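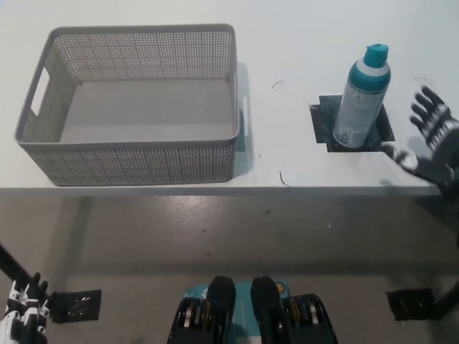

Pinddale Tidy Table is a small collection of notes and clips on a job most of us do without thinking: clearing things off a table and into a basket. I started it in March, after far too many evenings spent picking up after everyone at home, and it has grown to nearly 300 clips since then. The setup stays plain on purpose – a white tabletop, a gray plastic basket with rows of little holes in its sides, and one thing to put away, such as the spray can with the teal cap standing on its black mat. I'm fond of that kind of basket, I must say, with a handle opening at each short side.

**What you get**

- `clips/` – the tidying itself, 40 folders, sorted by item
- `items.csv` – one line per item, with its usual starting spot
- `notes/` – my own rambling remarks, 31 pages of them, so please skim

Spray cans are filed under "tall things" together with bottles. If you'd like them separate, the `shape` column in `items.csv` will do it for you.

Warm thanks to Leandro Manzano, who read through all the item names and caught a good many of my spelling mistakes!

Home | Items | Notes | Downloads

2 min read

Contact: Leandro Manzano, Pinddale Tidy Table | Back to top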